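Bench notebook, August, dye and finish side

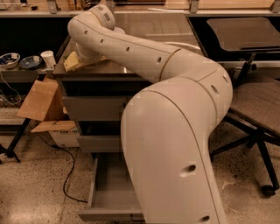
OK so, picking up where I left off with the walnut ink. Chun-yin asked me over lunch how it was going and I said "fine," and then I came back and opened the fridge and the whole second batch had a skin on it like old pudding. So it's not fine, but it's interesting!

Quick recap for whoever reads this after me (hi, Tsz-kin). We're trying to make a brown ink from walnut husks that will go through a dip pen without clogging and that doesn't fade to the color of weak tea after a month in the window. The husks came from the trees out at Rilluldale, two feed sacks full, already black and squishy when I got them. They smell like a wet basement. Sorry to everyone who shares the sink.

Batch A: 1,000 g of husk, simmered low in the enamel pot, topped up with tap water whenever I remembered. Strained through a tea towel (RIP tea towel), then reduced until it coated the back of a spoon. Writes nicely. A warm brown, a bit shiny where it pools, feathers a little on the cheap copy paper but stays put on the rag paper. No gum in this one at all.

Batch B: same weight of husk, but soaked in cold water and left out on the porch first, because So-ying has an old dyeing handout that swears by it. It did come out darker. It also came out with the pudding skin. I lifted the skin off with a fork and underneath it looks OK, smells sharper than A, maybe a bit sour. I should have put the clove oil in before it went in the fridge and I just forgot. It's written on the whiteboard in capital letters now.

Batch C: half of A poured off, plus gum arabic. This is where I got myself in trouble. I used the Kerkach gum, the lumpy stuff in the brown jar, and I didn't soak it long enough, so the ink had little clear boogers in it that jammed the nib every third word. Strained it twice through a coffee filter, which took all afternoon, drip, drip, drip. Better after that but still thicker than I want. Kwan-ho says to make the gum up as a syrup the night before and add it by the drop, and yes, Kwan-ho, you did say that in June, I found the note.

Reading through the old notes, I think we've all been reducing too hard. If you boil it down until it looks dark in the pot, it's way too strong on paper, because in the pot you're looking through three inches of the stuff. Do a swatch! Dip a strip of the rag paper, let it dry, THEN decide. I went past where I wanted to be on A and had to thin it back with distilled.

Fade strips. These are taped up in the south window, each one half covered with foil. The ones from the first try have had 272 hours of window time by the log sheet, daylight only, which was Chia-hao's idea and means somebody has to do the arithmetic every morning (me). Results so far:

Strip 1, plain husk ink, no additions: the bare half is a little redder than the covered half. You have to hold it up next to the other side to see it. Happy with that.

Strip 2, husk plus iron: went in nearly black, now a kind of greenish brown on the bare half. Don't love it. Also the paper feels stiffer there and I don't trust iron on anything we want to keep.

Strip 3, the Clutitz bottled sepia we bought to compare: lighter on the bare half than I expected for the price. I may have put it on too thin, so I'm redoing it before I say anything mean.

Strip 4 fell off the window and I don't know which way up it was. Tossed it.

Pens. I went through a bunch of nibs this week. The pointy flexible one catches on the rag paper and spits, and I've got dots up my sleeve to prove it. The broad one is lovely with A. The glass pen works with everything, even the boogery version of C, but you can't really tell anything about flow from it, so please don't use it for the test pages any more. Rinse between inks. I mean really rinse, the jar of gray water on the windowsill isn't rinsing anything.

Somebody asked how much we'd need for the school workshops. If every kid gets a little 5 ml pot and we plan on 400 pots, that's 2,000 ml, and after straining losses I'd want to start with more than that. The enamel pot can't do it in one go. Hsu has a bigger steel one in the back that's supposed to be clean, but I'd want to run a small batch in it first and see if the color shifts.

pH strips, for the record: A came in around 5, B lower, C about the same as A. The strips are old and the colors on the box are faded so take that as a mood more than a measurement. New box is on the order list along with distilled water, tea towels, and 11 more of the small screw-top jars.

To do:
clove oil into A and C today, before I go home, not tomorrow
make gum syrup tonight, leave it covered on the shelf
redo the sepia strip, two coats
ask So-ying if her handout says how long on the porch (mine was long enough to attract wasps)
freeze the rest of the husks in flat bags, label them
find out who has the good funnel

Later, 4:40 p.m. Put the clove oil in. Wrote a full page with A using the broad nib and it didn't clog once, start to finish. The last few lines are paler than the top, so maybe the color is settling in the jar and I need to swirl it more. Page is pinned up by the door if you want to poke at it, but let it dry overnight first.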